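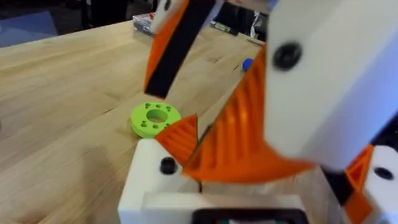
Why Does Wood Have Lines in It?

Milcombe Children's Library > Find Out > Plants and Trees > Wood

Look closely at a wooden table, a door or a ruler and you will probably see lines. Some are straight. Some bend around in loops or make shapes like the flame of a candle. People call this pattern the grain. Nobody draws it on. It was inside the tree the whole time the tree was growing.

How a tree gets wider

A tree grows taller from the tips of its branches. It gets wider in another way. Just under the bark there is a very thin layer that makes new wood. Each year the layer adds a fresh coat of wood around the outside of the trunk, like pulling on one more sweater over all your old ones.

In places with a cold winter, the tree grows fast in spring, when there is usually plenty of water. The wood it makes then is often paler and softer. In summer it slows down and makes wood that is harder and often darker. In winter it stops. One pale band and one dark band together make one ring, and one ring is one year.

If you count the rings on a stump, you can find out how old the tree was when it was cut down. The big slice of oak in the Milcombe library entrance has 159 rings. Start at the middle and work out toward the bark. The ring in the very middle is from when the tree was a baby.

Rings can tell you about the weather too. A wide ring usually means a good year with enough rain. A thin ring can mean a dry year, or a year when insects ate a lot of the leaves.

From rings to lines

A stump shows rings, so why does a board show lines?

Think of a rolled-up carpet. From the end you see a swirl. From the side you see something long and flat. A log is a bit like that. When a sawmill cuts a board along the length of the log, the saw slices through the rings from the side, and each ring shows up as a line.

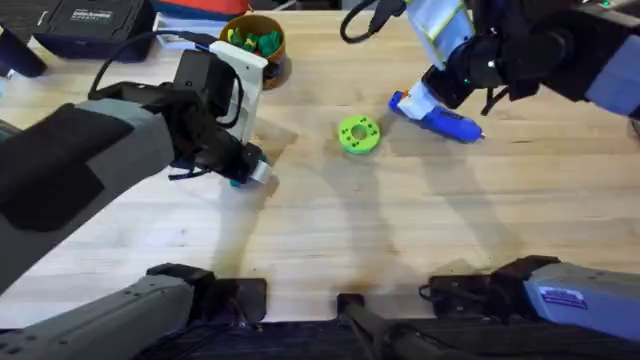

The way the log is turned makes a difference. If the saw cuts straight toward the center, the lines come out narrow and close to straight. If it cuts nearer the outside edge, you get the wide loops and flame shapes. Both kinds of board can come from the same tree.

At the Lau sawmill, outside Broltbridge, the person who decides how to turn each log is Juwita Pangaribuan. She looks at both ends of the log before the saw is switched on. A crack or a bend in the trunk can change her mind about where to make the first cut. The heaviest log the mill cut last January weighed 1,280 pounds.

What is a knot?

A knot is the place where a branch grew out of the trunk. As the trunk got wider, new wood grew around the bottom of the branch and held it in. When the board is cut, you see the branch sliced across, as a round or oval spot. Knots are often darker than the rest, and very hard. The grain bends around them the way water in a stream goes around a rock.

Hardwood and softwood

Trees with broad, flat leaves, such as maple and oak, give hardwood. Trees with needles and cones, such as pine and spruce, give softwood. The names can be confusing. Balsa is a hardwood, and you can dent it with your fingernail. Yew is a softwood, and it is quite tough.

Wood that gets used a lot

Wood soaks up liquids. If juice is left on bare wood, it goes down into tiny tubes that once carried water up the tree, and it can leave a mark. Pans, pencils and chair legs leave marks of their own. Many tables have a coat of oil or varnish to slow this down, but an old one nearly always has a few scuffs – and those are easy to tell from the grain once you know how. Grain lines mostly run along the board. Scuffs and stains go any way they like. 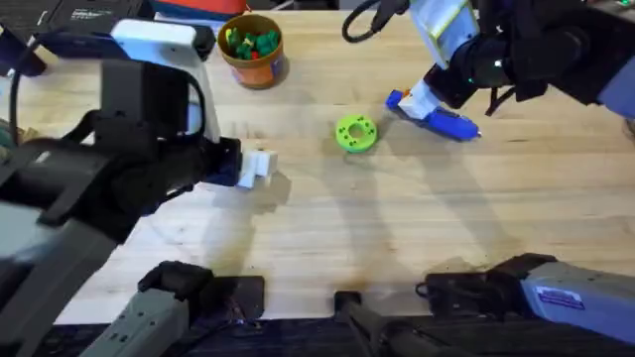
A pale wooden tabletop with grain lines, small dark specks and some darker stains.

Try it yourself

You need a sheet of thin paper, a wax crayon with the wrapper off, and 2 pieces of bare wood. Ask before you use anything that belongs to someone else.

Lay the paper on the first piece of wood and hold it still. Rub the side of the crayon gently over it. Rough old boards work best. Do the same with the second piece, then put the rubbings next to each other and see which has its lines closer together.

Words to know

Bark: the tough outside covering of a tree.
Grain: the pattern of lines in a piece of wood.
Knot: the spot where a branch joined the trunk.
Sawmill: a place where logs are cut into boards.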